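Juntunen 400 bench mat: long-term review

Bought with own money. Reviewed 25/06/2018 after a full winter and spring of use.

The Juntunen 400 is a plain black mat for the workbench, sold in two lengths and three thicknesses. It has no printed grid, no magnetic strip and no moulded parts tray. The maker's leaflet describes it as suitable for "light assembly, clock repair and model work", and that is close to what I do. I strip and rebuild small mechanisms, mostly clockwork and old tape decks, on a white-topped table in a back bedroom.

I had been using a Nalus cutting mat for years. It was fine for cutting. For small parts it was poor: hard enough that a dropped circlip bounced, and so covered in printed lines that a thin washer could be lost in plain sight.

Delivery and first impressions

The mat came rolled in a cardboard tube. Mine had a strong curl along both short edges, and the leaflet's advice (leave overnight, face down) did not remove it. Three nights under a row of books did. Buyers with the flat-packed version may be spared this, but it costs more to post and was out of stock when I ordered.

There was a smell of new rubber for the first fortnight. It was noticeable with the door shut and went away on its own.

The corners are cut square. One of mine was a little out of true, enough to see against the table edge but of no practical effect.

Surface

The surface is matt and very slightly textured. Under a desk lamp at a low angle it gives almost no glare, which was the main complaint I had about the Nalus. Bright metal and white plastic parts show up well. Blackened screws do not, and if most of your work involves those you should look at the grey version or keep a sheet of paper to hand.

A part dropped from a few inches tends to stay where it lands. From standing height it will still go under the wardrobe.

Marks are the weak point. Fingerprints, chalk dust and the residue from masking tape all leave pale smudges. Light scuffs from sliding a chassis across the mat appeared within a week. Warm water with a drop of washing-up liquid lifts most of the smudging, but the scuffs are permanent. I stopped minding them. Someone who photographs work for sale may feel otherwise.

Heat and solvents

The leaflet gives a limit of 230 degrees for brief contact. I touched the tip of an iron to one corner for two seconds, with the iron set to 263 to allow for a margin, and got a shallow dimple and an unpleasant smell. At 230 the same test left a faint shine. It is not a soldering mat and should not be bought as one.

Isopropyl alcohol had no effect after repeated wiping. White spirit left the surface slightly tacky for an hour, then it recovered. Light machine oil wipes off if caught the same day. Left for a weekend, it soaks in and leaves a dark patch.

Grip

The underside is smooth. On a painted or laminated top the mat stays put under normal hand pressure, but it will creep if you lean on a file. Four small pads of double-sided tape cured this. The rival Plutano mat has a ribbed back and does not move at all, though the ribs collect grit and its upper face is shinier.

Price and alternatives

I paid just over 20 pounds. The Plutano is a few pounds dearer in the nearest size. Tridberg sells a silicone mat for less, and it copes with heat far better, but it attracts lint to such a degree that I gave mine away. 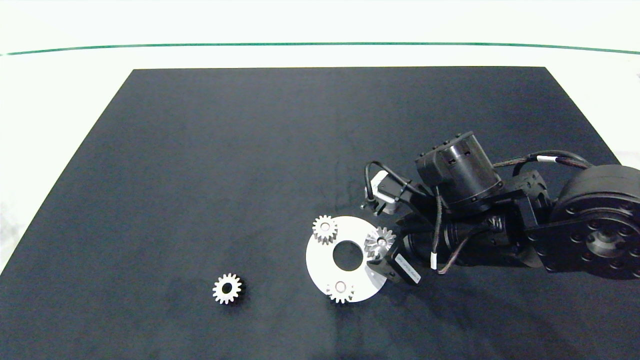

Verdict

Good for sorting and assembling small bright parts, fair for general use, poor for anything hot. The curl on delivery is a nuisance and ought to be fixed by the maker. I would buy the same thickness again, in the longer length if the table allowed it.

For: low glare, soft landing for small parts, unaffected by alcohol.
Against: shows smudges, scuffs early, smooth back, arrives curled.

Score: 7 out of 10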